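Eine Tanzproduktion ins Dorf holen: So bin ich vorgegangen

Als ich zum ersten Mal ein Tanzstück in unseren Gemeindesaal geholt habe, hatte ich keinen Plan und ziemlich viel Herzklopfen. Inzwischen weiß ich ein bisschen besser, wie es läuft, und weil mich ständig Leute aus den Nachbarorten fragen, schreibe ich es jetzt mal der Reihe nach auf.

1. Erst den Saal ausmessen, dann träumen

Ich hatte mich sofort in ein Stück für acht Tänzerinnen verliebt (großartig, wirklich!), und dann passte es hinten und vorne nicht. Messt also die freie Fläche, die Höhe bis zur niedrigsten Lampe und die Breite der Türen. Schreibt auch auf, wo Starkstrom liegt und wie viel die Sicherungen vertragen. 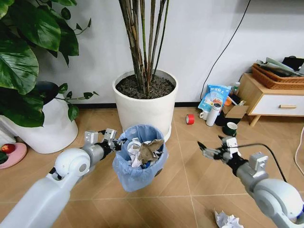

Ganz wichtig ist der Boden. Fliesen oder Beton direkt unter einem dünnen Tanzteppich sind für die Gelenke eine Zumutung, da braucht es einen Schwingboden. Manche Compagnien bringen einen mit, manche nicht – fragt das beim ersten Telefonat und lasst es euch schriftlich geben. Unser Saal in Kemeys hat zum Glück Holz, das federt ordentlich.

2. Das passende Stück finden

Schaut euch Aufzeichnungen in voller Länge an, Trailer sehen immer toll aus. Ich habe mit einem Duett angefangen, zwei Leute, ein Stuhl, kaum Licht, und das Publikum saß fast auf der Bühne. Für ein Dorf, in dem die meisten noch nie zeitgenössischen Tanz gesehen haben, war das genau richtig.

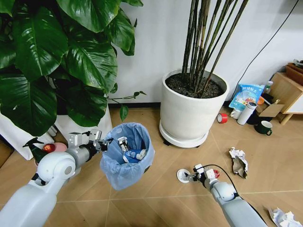
Vittoria Rinaldi

Fragt die Compagnie auch gleich nach einem Workshop am Nachmittag. Bei uns kamen 16 Kinder, und abends saßen natürlich die Eltern und Omas mit im Saal!

3. Geld und Vertrag

Klärt, ob ihr eine feste Gage zahlt oder die Einnahmen teilt. Ich nehme am liebsten eine kleinere Garantie plus Beteiligung an der Kasse, damit schlafe ich ruhiger. In den Vertrag gehören außerdem Übernachtung, Essen, Fahrtkosten, Musikrechte und was bei einer Absage passiert. Förderanträge bitte früh stellen, die Fristen liegen gern ein halbes Jahr vor der Vorstellung.

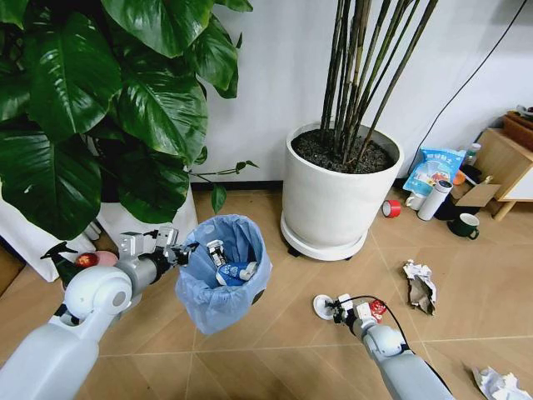 4. Der Tag selbst

Plant für den Aufbau ungefähr zwei Stunden mehr ein, als in der Bühnenanweisung steht. Heizt den Saal rechtzeitig, kalte Muskeln mag keiner, und stellt eine warme Suppe hin. Ein Raum zum Umziehen mit Spiegel und abschließbarer Tür sollte auch da sein. Nach der Vorstellung lasse ich die Bar noch offen – die Tänzer setzen sich meistens dazu, und dann wird geredet, bis jemand das Licht ausmacht.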